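Do you need a special cloth for patterned plates?

Kazuhiro Shimada wrote in to ask whether he should be buying the Maretti ceramic cloth, sold in packs of 7 and, according to the leaflet he enclosed, good for 200 washes each. He has a shelf of decorated plates from his aunt and is nervous about the colours. I have read the leaflet twice and remain unconvinced.

The claim is that ordinary cloths "drag" at painted decoration. No test is described and no plate is named. There is a drawing of a smiling teapot. I asked Noboru Sasaki, who ran the crockery stall at Gurnisis market until October and must have handled 2,000 plates in that time, what he used. An old soft cloth and lukewarm water, he said, and he changed the cloth when it smelt.

What does wear a pattern away is grit, scouring powder and stacking plates straight on top of one another. The rim and the centre of a plate like the small red one here, with its flowers round the edge and a rosette in the middle, take most of that, and no cloth at any price will help if the next plate is grinding down on it in the cupboard.
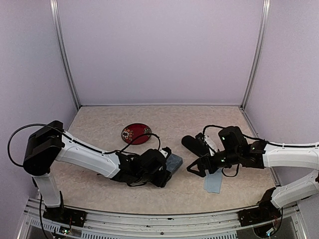
What to do instead

Rinse off crumbs first. Wipe the plate with something soft, working from the centre out, and don't press. If the decoration feels raised under your finger, go round it lightly and leave the plate to drain for a while before you dry it. Put a sheet of kitchen paper between plates when you stack them. I have done this for years with a Matsuda set that has far too much gold on it, and I can still see all of the gold.

Keep anything old or hand-painted out of the dishwasher, whatever the tablet box promises. Valtar now prints "pattern safe" on theirs - safe for which patterns, it doesn't say. I wrote to ask and had a voucher back.

Mr Shimada can keep his money for now. If any reader has used the Maretti cloth for the full 200 washes, and kept count, I would like to hear from them.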